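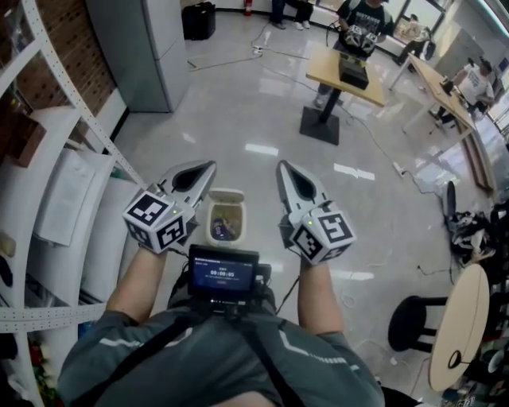
A pair of handheld grippers, with a small lidded bin between them, at the Trilville workshop.

The first thing Lise Ouellet teaches you is how to stand. Feet apart, shoulders down, elbows a little away from the ribs, and for heaven's sake breathe, because people hold their breath the moment they pick up the grippers and then wonder why their arms ache by ten in the morning. I held mine. She noticed before I did, and tapped me on the shoulder with a rolled-up parts list.

I had come to Trilville in December to see how a robot learns to tidy up, and I suppose I'd been expecting a robot. What I found instead was a room full of people doing housework very slowly. You take a gripper in each hand, you buckle the harness over your jacket, and you do the job yourself with two fingers a side where you're used to having five. The patterned cubes that sit just above your hands let the software work out where each gripper is and which way it's turned. Later on a machine with the same sort of fingers is asked to make the same sort of movements, and if you've been sloppy, it will be sloppy too.

Lise has been at this for two years. Before that she taught pottery to adults in the evenings, and she says the two jobs are closer than you'd think – in both of them you spend a good deal of time persuading grown people that they don't yet know what their hands are doing.

My own task was a bin with a flip lid. Open it, reach in, take something out, set it down. My colleague for the day was Gunther Fröhlich, a retired bus mechanic with beautiful manners, who'd done 29 good ones before I had managed my first. He told me to look at the rim and let the thing inside look after itself. It was good advice, and I've since used it on a jar of olives at home.

A take that goes wrong isn't always thrown away, which surprised me. Benedikt Meinecke, who goes through the recordings in the afternoon, likes to keep the ones where somebody fumbles and then puts it right, as long as the putting right is done calmly. What he can't use is a person in a temper. He showed me one of mine on his laptop and asked, quite kindly, whether I'd been thinking about lunch. I had.

The bin collection stood at 1,781 takes when I visited, and it will go on growing until spring, when Ingvild Nygård loads the lot into the arms over at Brotstead and they find out how much has sunk in. Ingvild used to teach her machines by remote control, sitting at a desk with a pair of levers and a screen, and she still does for anything heavy or sharp. But she found that her operators got tired and their movements went stiff, and the stiffness showed up in the robots. With grippers in your own hands you feel the lid catch. You ease off without deciding to, the way you would with any lid, and that little easing off is what she's after.

By three o'clock I had stopped noticing the harness. My last take of the day was, Lise told me, perfectly usable, and I don't remember a neighbour's compliment or a favourable review that has pleased me more. I asked if I could have one more go at it before the kettle boiled. She was already resetting the bin.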